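Retiring shared accounts: where the Ploler migration stands

By: Hatsue Yagi

The first pass of the shared account review closed in March. It covered every login in the Ploler directory that is not tied to a single employee, including service accounts, kiosk logins, vendor logins and old test users. The directory held 3,427 enabled accounts at the start of the review and 136 of them fell into the shared group. Most had no owner on record.

An account without an owner has two practical problems. When it shows up in a log, there is no one to ask whether the activity was expected. When someone leaves who knew the password, the password stays the same. Craig Cowie went through the change history and found shared logins whose passwords were older than the directory itself, carried over from the Orkix system during the last migration.

The review sorted each account into one of three groups: remove, convert or keep. Accounts in the remove group have been disabled and will be deleted after the holding period. If a scheduled job of yours stopped during March, check the job's run-as account first, then open a ticket with the account name in the subject line. Please do not ask the help desk to re-enable an account by phone. They have been told to decline.

Accounts in the convert group are being replaced by named logins plus group membership. The permissions do not change. A person who used the shared billing login, for example, now signs in as themselves and gets the same access through the billing group. The one visible difference is that exports carry the user's own name in the header. Two teams had macros that searched for the old header text, and Omid Ebrahimi has posted a corrected version on the Jedix share.

The keep group is small. It is limited to service accounts that run without a person present and to equipment that cannot handle individual sign-in. Each of these now has an owner and a backup owner, and its password is stored in the vault with check-out turned on. Check-out means the password is shown to one person at a time and is changed when it is returned. Interactive sign-in is blocked for the service accounts. If you need to test one by hand, request a temporary exception, which ends automatically at 6 p.m. the same day.

Second sign-in factor

All named accounts at the Huerta office now require a second factor for remote access. The authenticator app is the default. Hardware keys are available on request for staff who do not carry a work phone. Text message codes are being phased out and cannot be chosen at enrollment.

Rostam Fallahi reports 3,373 enrolled devices. That number is larger than the staff count – many people enrolled a phone and a tablet – so it should not be read as coverage. A coverage figure per department will be in the next newsletter. If you replace a phone, enroll the new one before you wipe the old one. Recovery codes work once each and are not reissued by email.

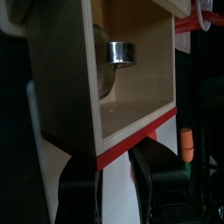
Labeling of keep-group equipment starts next. Every device that signs in with a kept account gets an asset number, and the same number goes into the owner field of the directory entry so that a log line can be matched to a physical item. Enclosures and storage are included when they hold such a device. For an open-front plywood box like this one, with a red strip along the lower front edge, put the label on the outside of a side panel and leave the red strip clear. Do not write the account name or any part of the password on the label. Kourosh Kermani has the label stock and the numbering sheet.

Owners will get a confirmation request by email from the directory system. It contains no link. Sign in to Ploler the usual way, open the Accounts tab and confirm or transfer each entry listed there. A message that asks you to click through and enter a password did not come from us and should be forwarded to the security mailbox as an attachment.

Entries left unconfirmed after the second reminder move to the remove group. Backup owners can confirm on behalf of an owner who is on leave.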